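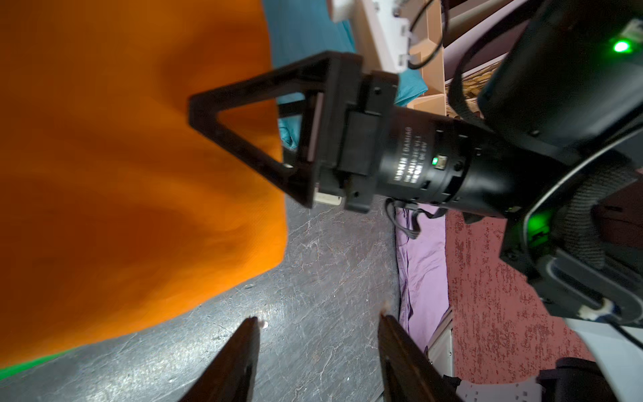

3.2 What people told us about the laundry they don't do

I went into this part of the study thinking we'd be talking about washing machines. We ended up talking mostly about the day after. The 353 households in the Tremblay survey wash clothes on a pretty steady schedule, and almost all of them could tell me when the last load went in. Ask when that load got put away and you get a long pause, or a laugh, or (my favorite, from a diary page in September) "define away."

So I started calling this stretch the holding period, meaning the time between the dryer and the drawer. In the Wustero diaries we have 1042 entries that mention it one way or another, and I read every one of them, some of them twice. The median holding period was three days. The longest was 21, and that person was still pulling socks out of the pile the whole time!
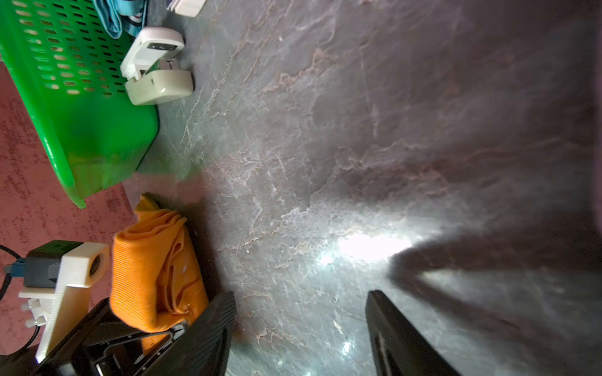
Now, you might guess that bigger families hold their laundry longer. I sure did. But household size told us very little once we looked at who does the folding. Homes where one person folds for everybody moved faster than homes where each person folds their own — and the people in those faster homes were also a lot grumpier in the diaries, so I wouldn't call it a win.

Sheets and towels are a separate story. They go straight back on the bed or the rack, and most diaries skip them completely. Everyday clothes are the ones that sit. A single khaki garment folded loosely in a green mesh-sided basket, like the one in Figure 3, is a good stand-in for what our diary keepers called "done enough," and I coded that kind of thing as folded but not stored. The Justance coding guide would have put it under finished, which I think hides the most interesting part of the week.

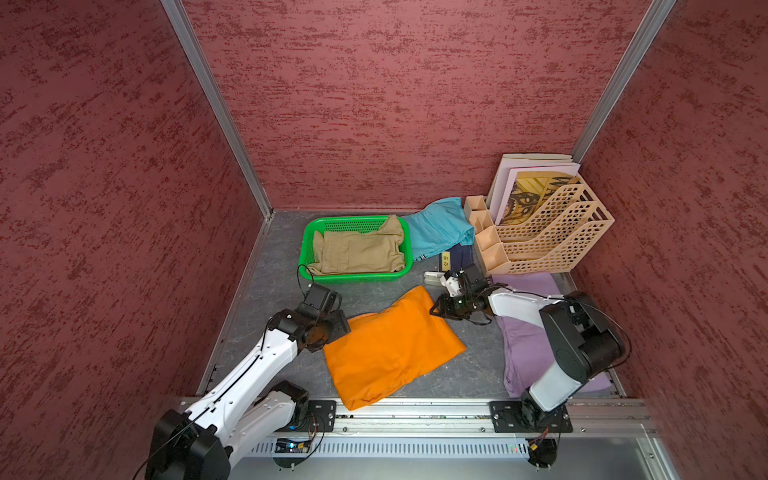
Figure 3. Folded but not stored.

Storage space matters too, though less than I expected going in. People with plenty of empty drawers still lived out of a basket, and several wrote that they liked it that way — you can see what you own, and you grab it and go. I take up the drawer question again in Section 4, using the Flulska floor plans.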